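Best way to wash dog beds and blankets without wrecking the washer?

Started by muddypaws_71

muddypaws_71
OK so we have two Labs and a very fluffy cat, and I've finally decided to get serious about the bedding. Right now I just throw everything in on hot and hope. The blankets come out with hair baked into them and my work shirts come out furry for the next two loads. Looking for your routines! I'd love something I can do every week without it eating up a whole evening.

kettlecorn
Dryer first! I was so happy when I figured this out. Ten minutes on low or no heat BEFORE you wash, then empty the lint screen, then wash. Dry hair comes off so much easier than wet hair. I got a wad the size of a hamster out of one fleece blanket.

fernhollow
Seconding the dryer trick, I love it. I'd add a good shake outside first, though, especially in September when ours are blowing coat like crazy. Then an extra rinse at the end. The extra rinse does more than any additive I've tried.

muddypaws_71
Trying the dryer thing tonight! What about the smell? One of the Labs swims and his bed has a sort of pond thing going on.

donnelly_dogs
White vinegar in the rinse, half a cup. And wash the cover and the insert separately if you can. If the insert is foam, don't put it in the machine at all, just hand wash it in the tub and squeeze, then stand it on its side with a fan on it. Takes forever to dry but it's worth it.

gasket_guy
Gonna disagree on the vinegar. Every week, for years, it can be hard on the rubber seals in some washers. I'd go with an enzyme detergent and a long soak. Enzymes go after the stuff that stinks, and vinegar mostly makes the laundry room smell like pickles.
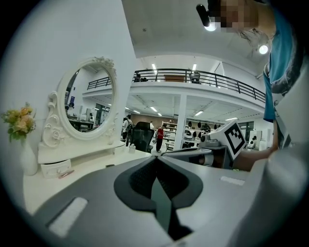 Soak for an hour in cool or warm water, then run a normal cycle. Don't use really hot water on anything with pee on it until the enzymes have had a chance to work. And check the tag on the bed, some of the backings hate heat anyway.

donnelly_dogs
I've used vinegar in the same washer for 19 years and the seal is fine, haha. But I do like the idea of the soak! Do you use a pet one or just regular?

gasket_guy
Regular, whatever's on sale, as long as enzymes are on the label. 19 years is impressive, I'll give you that. I'm still not putting it in mine.

kettlecorn
Has anyone tried the Rilelus laundry discs? You toss them in and they're supposed to grab the hair. I got mine for 99 cents each in a clearance bin and I'm kind of thrilled with them in the dryer. In the washer, meh.

fernhollow
I have those! Same experience, great in the dryer. The Jorkonard ones are bigger but they got tangled in my sheets every single time.

muddypaws_71
Update: dryer first, then soak, then wash with the extra rinse. You guys!! The blankets are SOFT. I forgot they were blue. Pond bed is maybe 80 percent better and I'm doing a second soak tomorrow.

donnelly_dogs
Yay! Wipe out the drum after, and run an empty hot cycle once a month. Pull back the door gasket too if you have a front loader. It is so gross in there and so satisfying to clean.

biscuit300
Can I be the grump? I gave up on the big stuffed beds. We switched to a plain Restard cot with a folded quilt on top and now I only wash the quilt. Takes up half a load and dries fast.

muddypaws_71
Oh, that's tempting. Do the dogs like it, though? Mine are floppers, they just drop.

biscuit300
One took to it right away, the other needed a week and a lot of cheese.

fernhollow
Older dogs might want more padding than that, mine has bad hips and he'd be miserable on a cot. But a couple of quilts stacked up could work!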